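Teaching Tulia by hand: gallery
Saturday, May 25, 2019

Welcome to our gallery from the Zolledeo workshop. In our group we show the arm each task by remote control, and every run is saved as one demonstration. We have 346 until now, and the colour pictures are the ones I like best.

Annick Paquette was driving for most of the morning. She prefers slow movements near the cardboard, and I agree with her.

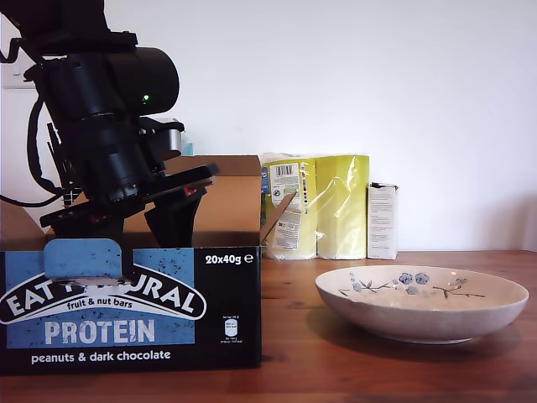
New drivers get 2 practice runs before we start to record. The next gallery will come in December.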